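The Box in the Closet
By Genalyn Cabanatuan
2021-10-22

My aunt kept her receipts in a cookie tin, her buttons in a margarine tub and her savings in a coffee can that fooled exactly one burglar. She never bought a container in her life. Containers arrived, wrapped around something else, and she promoted them.

I mention this because I have just spent 22 dollars on a box whose job is to hold smaller boxes. It is made by a company called Multik, and it came in a bigger box, which I have kept in case I need to store something.

Getting organized used to mean throwing things out. Now it means shopping. The Sono catalog that turns up in my mail every October has page after page of bins, trays, dividers and a thing called a drawer system, which as far as I can tell is a drawer. The people in the catalog own four sweaters each, all oatmeal. I would like to see what they did with the tennis rackets.

My neighbor Periklis Panagiotou hired a professional last year. She stayed 2 days, spoke kindly to his spice rack and left behind a label maker. He now has a shelf marked "Cables" and another marked "Other Cables." He says he feels lighter. He still comes over to borrow my extension cord.
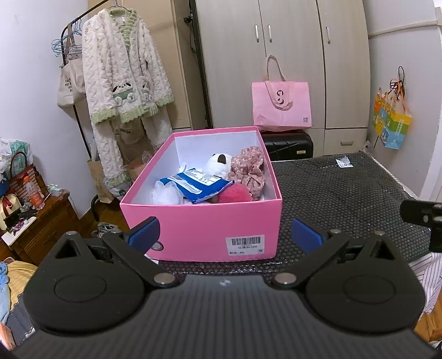 A pink shoebox, open for business.

I want to put in a word for the shoebox. It stacks. It has a size everyone understands without looking up the dimensions. You can write on it with a marker and cross it out when your life changes. When the corners go, you put it out with the recycling and feel nothing, and you can't say that for a bamboo bin with a felt lining.

It also has modest ambitions. A shoebox full of photographs is plainly a shoebox full of photographs. Put the same pictures in a linen archive case and you start to think you owe them captions. I have 3841 photos on my phone, beautifully sorted by a computer, and I look at them far less than the ones my mother kept in a box that once held a pair of brown loafers.

My friend Si-woo Gil tells me this is nostalgia, and that cardboard attracts silverfish. He may be right about the silverfish. But he pays a monthly fee on a storage unit out in Droklow, and when I asked what was in it, he had to think for a while and then said, "Mostly bins."

The Multik box is on my desk as I write. It has a lid that closes with a soft, expensive click. So far I have put the receipt in it.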